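Home | Diary | Garden | Older entries | About

September, late evening

My feet hurt and I have had far too much coffee, but I want to get today down before it goes fuzzy. I finally went to the open day at the Umum workshop in Ercombe, where they have robots taking old computers apart. It's 23 miles each way and I got lost twice on the back roads, so I missed the welcome talk and walked in with my coat still on.

The part I liked best was the processor bench. I had pictured something big and clanking, and here was this patient little gripper with two narrow fingers, poised right by the open socket as if it were picking a crumb off a tablecloth!
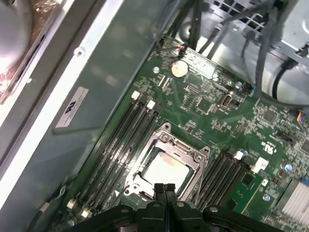 I stood there so long that my tea went cold. The young woman running the bench told us they had 72 machines stacked up for the month, all from one office clear-out, and she let us ask any silly thing we liked - I asked whether it ever gets tired, and she was very kind about it.

Came home with a tote bag and a sore back. I do want to go again in spring.

Comments

Rafferty: Wish I'd known you were going, I'd have driven!

Clunetora: My old tower is still in the attic. Do they take them from the public?

Recent entries
The plum jam that wouldn't set
A wet walk to the reservoir
New glasses at last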